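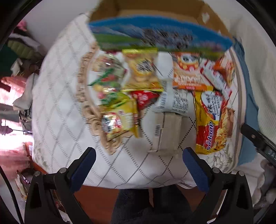
Shop > Table linen > Wipe-clean > Diltness tablecloth

Search products
Go
Clear

Diltness wipe-clean tablecloth, square and oblong

The Diltness has been in our range longer than the shop has had a working doorbell. It is a cotton cloth with a thin matt coating on the upper side, made for tables that get used for meals, homework, tax returns and the mending of bicycles, sometimes all on the same evening. It does not pretend to be linen. From across the room it does a fair impression, and most of your guests will stay on the far side of a bowl of crisps and never find out.

We sell it because people kept bringing back the other kind, the shiny sort that smells of new paddling pool until Easter and sticks to your forearms in July. The Diltness smells of very little. It hangs fairly well too, once the folds have dropped, and you can lean on it in short sleeves and get up again without a noise.

Sizes and weight

The square cloth measures 140 by 140 cm and suits a table for four. The oblong is 140 cm wide and comes in lengths of 180, 220 and 260 cm. If your table is some other length, measure it, add 45 cm for a modest drop at the ends, and pick the nearest size. Please measure the table itself. We have had cloths returned by customers who measured the old cloth, which had shrunk, which was why they wanted a new one.

The fabric weighs 224 grams per square metre with its coating. That is heavy enough to stay put indoors and nowhere near heavy enough to stay put in a garden in March. For outdoor use, add the Ralto clips listed at the foot of this page, or a few large stones.

Edges are hemmed on the square cloth. On the oblong they are bound in a matching tape, a little stiffer, and the corners take a week or so to stop pointing at people.

Cleaning

Wipe with a damp cloth and a drop of washing-up liquid. Most spills come off if you get to them the same day. Beetroot, turmeric and red biro are a different matter and we make no promises. Curry sauce left overnight will leave a yellow ghost which fades over several months, or until you stop noticing it.

The cloth can be machine washed at 30 degrees on a gentle cycle, by itself, with the coated side inwards. Do not tumble dry. Do not iron the coated side. If you must iron, do the back, on cool, with a tea towel in between, and ask yourself who is coming round.

Hot pans need a mat. The coating copes with a warm plate or a mug of tea, but a casserole straight from the oven will leave a ring that no amount of wiping shifts.

Storage

Roll it. The card tube it arrives on is there for that purpose and we would be glad if you kept it. A cloth folded in a drawer all winter will come out with creases you could rule lines by. They go in the end: lay it flat in a warm room and put something heavy on the worst of them.

Diltness or Ukon?

The Ukon is our other wipe-clean cloth and we are asked about it most Mondays. It is thicker and stiffer, with a felt backing that protects a soft wood top from elbows and cutlery. It can't go in the washing machine and it drapes like a door mat. If you have a good table and a heavy-handed family, buy the Ukon. If you have an ordinary table and would like the cloth to bend at the edges, buy the Diltness.

Some people use a Ukon underneath and a Diltness on top. This works perfectly well and we are hardly going to talk you out of it.

Delivery and returns

Cloths are cut and packed in our Bustamante workroom and usually leave within three working days. The longest size travels in a tube which fits no letterbox known to us, so somebody will need to be in. Unused cloths can come back within a month, on the tube. Cloths with gravy on them are yours.

Often bought with it

Ralto table clips, steel, pack of four. Fit tops up to 4 cm thick.
Ukon felt-backed cloth, oblong only.
Diltness napkins, uncoated, pack of six. These do need ironing, and we are sorry.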